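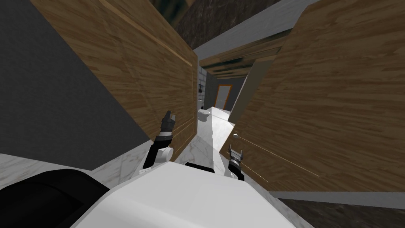

Re: [sim-practice] draft 3 of the household manipulation rules, last call-ish

From: Harvey Lévesque
Sat 16 December

All – on my phone between two things so forgive the typing. Answering Simin's points in order, then one of my own. Anything I skip I agree with.

Simin Kermani wrote:
> Three things before we freeze the text.
> 1. Section 4 says an episode starts "in a neutral pose". Nobody in
> Arnine's group and nobody in ours means the same thing by neutral.
> Either we give joint values or we drop the word.
> 2. Door tasks. The draft lumps cabinets and room doors together. I
> would split them. Different reach, different base motion, and a
> room door can shut on the robot halfway through.
> 3. Camera views. The draft asks for "an upright view where possible".
> Jindar's people want that to be a must. I don't, it throws out good
> episodes.
> Also the clearance number in 4.2 has no unit. I assume cm.
> Simin

1. Drop the word. Agree completly. Joint values in an appendix, one table per robot, and section 4 just points at the table. If a group starts from some other pose they write it in the episode header. That's all the rule needs to say. I had a longer version in September and it was worse.

2. Yes, split. Room doors get their own subsection, 4.5. What I'd put in it:

Log the door angle at start and at end, in degrees, from the closed position. Not "open" / "ajar" – we had 47 episodes in the Shibata batch marked ajar and the angles were all over the place, had to redo the lot by hand.

Say which arm is assigned to the handle, in the header, before the run. If the policy swaps arms that's fine but it gets flagged.

The other arm has to be accounted for too. Tucked, raised, whatever, but state it. Most of the contact warnings I went through last month were the idle arm and not the working one.

Door frame counts as a fixed obstacle, door leaf counts as a moving one. Sounds obvious, two groups did it backwards.
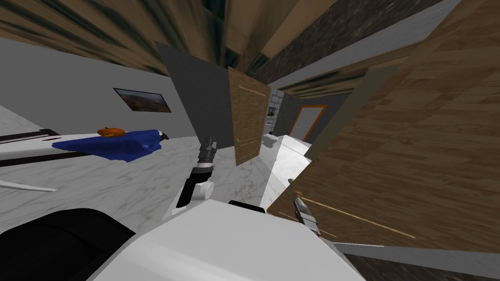 And base motion through a doorway is a seperate task from opening the door. Separate ID, separate success check. You can chain them but don't score them as one. Stesano chains everything and then can't tell us where it failed, only that it did.

Clearance – yes cm, sorry, my omission. It's 8 cm between any link and the frame. Below that the run isn't thrown out, it gets a warning in the log. Somebody (Jindar?) asked for a hard stop instead. I'd leave that to each group, a hard stop in sim doesn't cost anything but it hides what the policy would have done next and I want to see that.

3. Here I'm with Simin. Keep "where possible". The body-mounted cameras tip with the body, that's how they're mounted, and if we make upright a must then half the useful stuff is gone. What I would make a must: store the camera pose per step, and never rotate the stored pixels. Rotate in the viewer if you want. I've had files where someone straightened the image and left the pose alone and you only notice when the projected points land on the wall.

Resolution and rate unchanged from draft 2. Nobody complained, so.

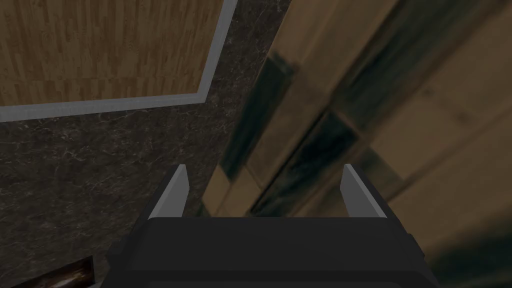

4. My own point, new text for 4.7, wrist cameras. Draft 3 says the wrist view must show "the gripper and the target". I want that changed to the gripper fingers, both tips, at every step, with the target only required in the last stretch before contact. The tips are what the reviewers use to check open or closed against the logged width. With the two gray fingers spread and nothing between them you can do that check at a glance, whatever else is in view. Blur on near surfaces is allowed, I don't see how to write a rule against it that anyone could follow. Fingertips themselves should be sharp enough to see the edge.

Related – the logged width and the image have to come from the same step. Around 60 episodes in the last exchange were one step off, which you can't see in free motion and very much can at the moment of grasp. Proposed wording: "Images and joint readings carrying the same step index shall be taken at the same simulation time." Bit stiff but ok? If someone has a shorter one send it.

Not doing in this round: lighting, floor friction, anything about deformables. Cloth people please start your own thread, I'll read it but I'm not going to hold the text for it.

Simin, can you take 4.5 and put it in the proper format, you have the template and I don't have the laptop with me. I'll do 4.7 and the appendix tables. Arnine still owes us joint values for their second robot, will chase. If you object to the split in point 2 say so on the list and not just to me, I got 3 private mails on draft 2 and ended up pasting bits of them back and forth all week.

Harvey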